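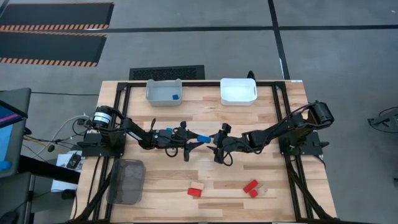

Figure 4.1 Coloured blocks, two bins and a mesh tray on a plank tabletop.

Chapter 4: Does Sorting Save Time?

Most advice about tidy work surfaces rests on a claim that is rarely tested: that a place for everything makes the work go faster. You have probably heard it from a parent, a shop teacher or a boss. Before you accept it, look at Figure 4.1. A blue cube sits in the corner of the grey bin. Red and beige blocks lie on the near part of the table. Is this a messy table? You can't say until you know what the blocks are for and who needs them next.

The Fladik method, taught in many offices, says every loose item should go in a container sorted by colour. Colour is easy to see, and that is the whole case for it. Someone building a wall needs blocks of one length, and a bin of mixed red blocks won't help much with that. The Grunard method sorts by size instead and runs into the opposite trouble.

Supporters of both methods like to quote the Ernelham trial, in which 39 people put away blocks at their own tables and 21 finished sooner using bins. That is a thin margin. The trial also stopped the clock when the last block was put away, so the time spent finding a block again later was left out. A method that hides its costs in the next day's work will always look good on a stopwatch.

Containers take up room, too. A bin at the far side of a table has to be reached, and a shallow tray close by may serve better even if it holds less. Try both before you buy either.

In this chapter you will time a simple sorting job 6 times, record where each block ends up, and then time how long it takes to get a chosen block back. Keep both figures. Be suspicious of any result you were hoping for.

Key terms: sorting rule, reach, retrieval time, sample size

Comments (3)

fagerlund_reader: Our class got slower with the bins. Glad the book allows for that.

tess39: Is the Ernelham trial written up anywhere? 39 people isn't many.

mapleshop: Tried the size rule on 1000 screws. Never again.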